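Last updated: March
Filed under: Student Projects / Robotics
Reading time: 1 min

4. Handheld gripper, home trials

Paraskevi Vlachopoulos and I built the Tredix grip at home and tested it on laundry.

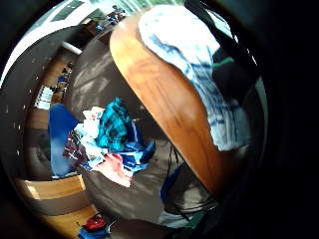
Fig. 3. Clothes pile on the carpet beside the table.

We logged 42 picks. Thin cloth slipped until we changed the finger pads.
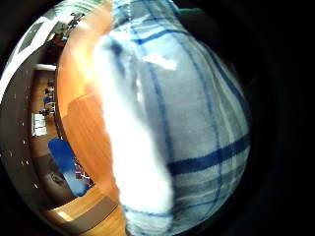 Fig. 4. Plaid fabric, close to the gripper camera.

The grip weighs 810 g with its cable, heavier than we planned. 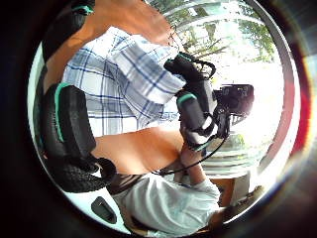

A lighter bracket is next, then 59 more picks on Monday.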